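Wed 15 March

I finally finished the reading on folktales in primary classrooms that I started in September. Most of it was about whether children pick up values from a story or only remember the plot. I teach second grade at Rivmont, so I read it with my own class in mind.

The study I liked best was small. Ten teachers at a school in Kaewkla told one local story a week and then asked the children to retell it to a partner. There was no worksheet and no moral written on the board.
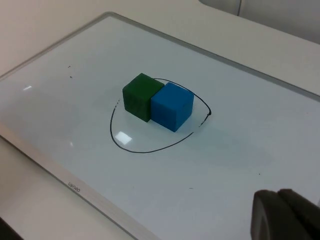

Green and blue, side by side.

I tried the same thing with a story about two brothers and a well. The retellings were shorter than I wanted. Several children left out the younger brother, and one turned the well into a swimming pool. But they argued about whether the older brother should have shared the water, and I hadn't asked them to.

My problem is time. A told story takes most of a reading period, and the district wants that period for phonics. I raised it at the Onthorpe meeting and got a polite answer.

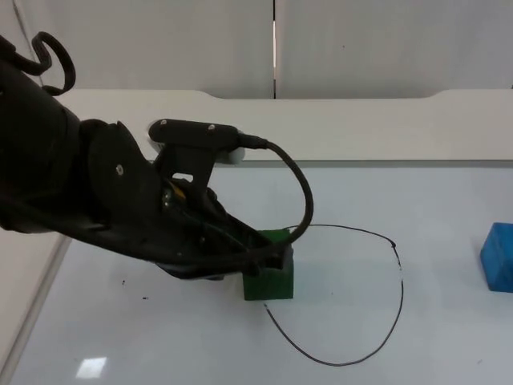 Lertchai Srisuk wrote to me that I should stop asking for a separate period and tell the story in two halves, before lunch on different days. The children forget less than we expect, according to him, and the gap gives them something to talk about at home.

I'm going to try that next week with the tale of the ferryman. I still have to cut it down. The version in the Brelness reader runs to around 4,000 words, and I can't hold that in my head.
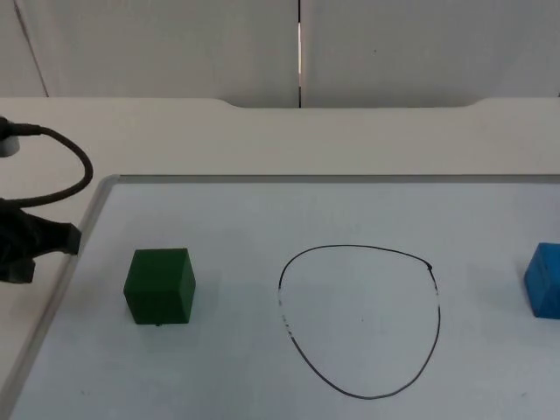 Whiteboard, table and white panels behind.

If you have a shorter ferryman, please send it. I'd like one that keeps the storm.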